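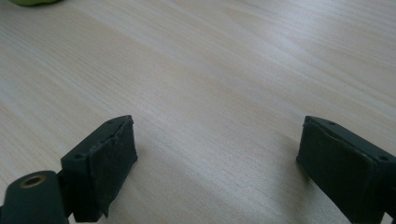 We drove 90 miles to Bastutville for the open day at the Kuruvance sleep clinic, and I'm so glad we went, even with the rain! The tour took in three of the overnight bedrooms (softer pillows than mine at home, I have to say) and the little office where the night staff watch the sleepers' breathing and heart rates until morning. I asked far too many questions about waking at 4 a.m. — my own trouble since last December — and got kind, patient answers to all of them. Lunch was soup at Raptis, just across the road. The next open day is in spring, and you do have to sign up ahead.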